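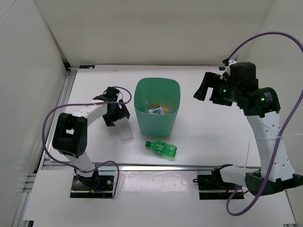

Wokus-botellas: léeme antes de entrenar

¡Ojo con el brazo izquierdo! De los 379 episodios (recoger y echar al cubo verde), en 7 la pinza se quedó cerrada y el servo siguió apretando hasta cortar por temperatura. Los dejé en fallos/, no los mezcléis. Creo que el cable morado tira de la muñeca, pero no lo tengo claro.

Comentarios

Tomomi Kuroda: A mí me pasó en 2, ¿bajaste el par?

Krishnamoorthy: Gracias, ya filtrados.

Relacionados

Gunine-pinzas
Barredo: paradas de emergencia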